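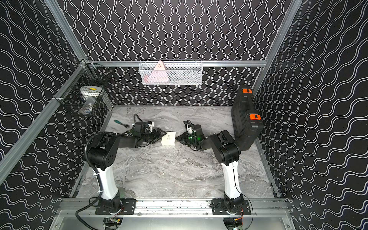
各位订阅的朋友，周一好。这期通讯拖了四天才发，先说声抱歉。上周我本来打算写冬季供暖补贴的事，稿子写到一半，桑达索普（Sundarthorpe）那边忽然把海岸防洪规划的修订稿挂了出来，附件一大堆，我就一头扎进去了，周末基本没出门。

先给没跟上的朋友补个课。桑达索普是个小港，常住人口3549人，可它边上有一个军用油料码头和一座雷达站，进出只有一条沿海公路。以前说起气候变化，大家想的是农田、渔业、房价；说起安全，想的是舰艇和巡逻。两件事分属两个部门，开会都不在同一栋楼里。这次的修订稿头一回把它们写进了同一章，标题就叫“气候风险与基地通行”，一共二十来页，我来回看了两遍。

最让我坐直了的是公路那一节。按里面的推算，沿海公路最低的那一段有1394米，碰上大潮再加西北风，海水就会漫上来。路一断，码头的油料出不去，雷达站换班的人也进不来，镇上的救护车同样没辙。七月那场风暴潮大家应该还记得吧？当时路封了一天半，我有个读者来信说，她是绕山路回的家，平时二十分钟的车程开了将近三个小时。那还只是夏天！

修订稿给了两个方案。一个是把低洼路段整体抬高，另一个是在内侧另修一条备用路，从布鲁斯洛（Bruslow）方向接过来。抬高便宜一些，工期也短，可施工期间只能单车道通行，商户肯定要叫苦。备用路贵得多，还得穿过一片湿地，环评怎么过，稿子里一个字没提。我个人偏向备用路，理由很土：只有一条路的地方，修得再高也还是只有一条路。当然我不住在那片湿地旁边，说这话比较轻松，住在旁边的朋友欢迎来信骂我。

再说钱。做风险评估的是德利奇（Delić）咨询，他们那份报告我也下载了，正文写得挺清楚，附录简直是灾难，表格横过来竖过去，有几页连单位都没标。他们列出的受影响地址有2203处，住宅和营业场所混在一起算，没有分开。这就很麻烦，因为补助标准本来是两套，混着算，你根本看不出住户这边到底缺多少钱。我已经写信去问了，收到回复会在下期登出来。

还有一个问题我想单独拎出来讲：数据公开到什么程度。修订稿里有三张地图是涂黑的，注释写着“涉及防务设施，不予公布”。我理解，雷达站的供电线路确实没必要贴在网上。可是其中一张图盖住的范围里还有小学和污水泵站，这两样总不是军事机密吧？家长想知道学校门口那条路会不会淹，合情合理。我觉得比较实际的做法是出两个版本，敏感的图层拿掉，民用的照常放出来。隔壁几个港口早就这么办了，也没见出什么乱子。

上期我提过阿南斯（Anance）项目，有好几位来信问进展。简单说，就是在沿岸装一批潮位计，读数同时给港务和基地用，省得两边各测各的，到头来还对不上。目前协议还没签，卡在谁来付维护费上。设备其实不贵，贵的是每年派人下去清藤壶、换电池，这种活儿写进预算里一点都不好看，谁都不愿意认领。我的猜测是开春之前不会有结果，猜错了我请大家喝茶。

有读者问我，把气候问题交给防务部门去谈，会不会变味？这个担心我也有。防务那边一开口，关心的自然是设施和通行，渔民的船往哪儿停、老房子的地基泡坏了怎么办，很容易排到后面去。但反过来看，过去十几年民政那边喊了多少次抬高公路，都没有动静，这次章节标题里多了“基地”两个字，预算就有了讨论的余地。心里有点不是滋味，可路要是真能修起来，我也认了。盯紧一点，别让后半本规划越写越薄就好。

意见征集还在进行，书面和网上提交都可以，网上那个表格有个毛病，写到一半切换页面内容就没了，我已经中招两回，建议先在别处写好再贴进去。想写得有分量，尽量讲具体的：哪个路口、哪天、水到什么位置、耽误了什么事。笼统说一句“请重视气候变化”，人家归档的时候多半就归到“其他”里了。

最后说点杂事。本通讯的订阅数刚刚过了五百，谢谢大家到处转发。供暖补贴那篇下期一定补上，稿子还在，就差核对两个电话号码。另外，谁手里有桑达索普老海堤的施工图或者老照片，麻烦回信告诉我，扫描件就行，清不清楚都无所谓。

2020年11月16日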